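Cuticle oil and lamp times: what changed in the Mestiveck range

14 January 2021

Members who use the Mestiveck gel system will have seen the new label on the base coat. The bottle is the same size and the price has not moved, but the cure time has. The old label gave 30 seconds under an LED lamp. The new one gives 60 seconds for the first layer and 30 for any layer after it.

The change follows a batch of lifting complaints from salons in Skismont and Pilent. Of 1,063 sets logged in our members' survey, 462 used the Mestiveck base. Lifting at the free edge within ten days was the most common fault reported, ahead of chips and dull top coat. Most of those sets had been cured for the old time, and a good number had cuticle oil applied before the base went on.

Oil is the part you can fix without buying anything. Keep it off the plate until the top coat has been cured and wiped. If a client arrives with oil already on, wash the hands with plain soap, dry them, and go over each nail twice with a lint-free wipe and cleanser. Change the wipe between hands. A primer will not make up for a greasy plate.

Check the lamp as well. The Kwok lamp has no hour counter, so write the date of first use on the underside. Thumbs should be cured on their own, flat, with the hand out of the lamp between layers. Thick color, dark red and black above all, wants two thin coats – one heavy coat will wrinkle at the side walls.

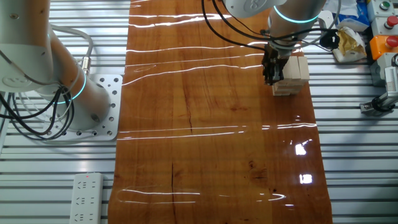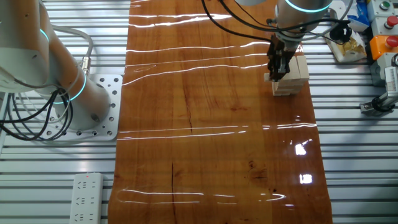

Old-label stock can still be used with the new times. The formula is listed as unchanged, and the supplier will not swap opened bottles. Unopened bottles can be returned until the end of April with the receipt.

The survey stays open until we reach 500 sets on the Mestiveck base. Please log the lamp model, the number of coats and the day the first lift was seen. Sets with tips or extensions go on the second form.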